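Samonte Tea House Opens a Second Room and Brings Back Its Summer Cold Tea Evenings

2023-05-28

The Samonte Tea House is happy to announce that its second tasting room, on the upper floor of the old Wuneo print works, will open to the public at the start of next month. The new room has places for 81 guests, and it gives the house the space it has been wanting ever since the ground floor began to fill up before lunch on most days of the week.

Regular visitors will remember the first room as a small and rather noisy one, with the kettles going and the door opening and closing all afternoon. People were very kind about it, and many of them told us they liked sharing a table with strangers. Still, there were plenty of afternoons when we had to turn away families who had come a long way, and we never got used to doing that. The upstairs room is brighter and a good deal quieter, with windows along the street side and a long counter at the back where our staff will brew and pour.

Along with the new room comes the return of the cold tea evenings, which many guests have been asking about since we closed the last series in November. There will be 16 evenings this season. Each one is given over to a single kind of tea, served first hot and then chilled, so that guests can taste for themselves how much a tea changes as it cools. Green teas come first, followed by oolongs and then a few roasted teas from Jutus, a small importer we have worked with for years and whose deliveries are still the happiest mornings in our kitchen.

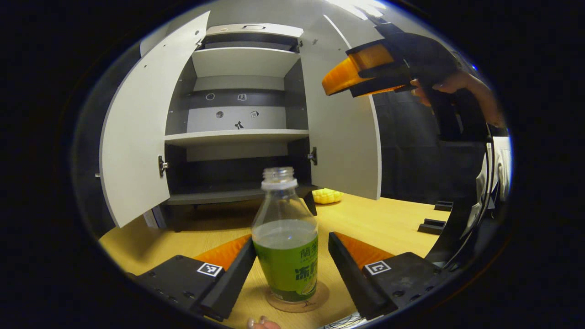

Tickets for the evenings include the tasting, a plate of small snacks from the kitchen, and a printed card with brewing notes to take home. We have kept the price the same as last season. Children are welcome at the early sitting, where the teas are lighter and there is always something fruity for anyone who finds the plain ones too bitter (and that goes for grown-ups too!).

The opening would not have been possible without the generous help of Sterkar, the local furniture workshop that built the counter and repaired all the old benches we found in the building. We had expected to throw most of them out, and we are so glad we were talked out of it. The first 100 guests through the door on opening day will be given a small tin of our house blend as a thank-you for their patience during the building work, which went on a little longer than any of us would have liked.

The upstairs room is reached by the side entrance on the courtyard, and there is an elevator for anyone who would prefer not to take the stairs. Tickets can be bought at the counter downstairs during opening hours, or reserved by telephone. Guests with food allergies are asked to mention them when they book so that the kitchen can prepare something suitable.

Recent news
Samonte Tea House extends its morning hours
New spring teas arrive from Jutus
Courtyard at the Wuneo print works reopens after repairs
Sterkar workshop holds open day for neighbors
Winter cold tea evenings: a thank-you to our guests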